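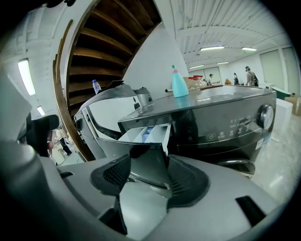 Four rooms, one launch and a lot of coffee

I've been running product launches for a while now, and the Traletti night in August might be my favourite so far! They'd booked the old Mrema wool store for 357 guests, which sounds roomy until you add a stage, a bar and a demo area (and a coat check, which I'd forgotten).

We split the floor into 4 zones and let people wander. I was nervous about it, but the flow was gorgeous. Iltov did the lighting, all warm ambers sliding into deep blue for the reveal, and the colour on those brick walls gave me goosebumps.

Catering came in 96 boxes. Yes, I carried a fair few of them up the ramp myself – my arms still ache.

Next time I'd put the registration desk further from the door, as the queue got a bit snug near 7 pm. I'd also love to try Erkska's wireless headsets again, they were so clear even beside the speakers.

Planning for the spring one has already started and I've got far too many ideas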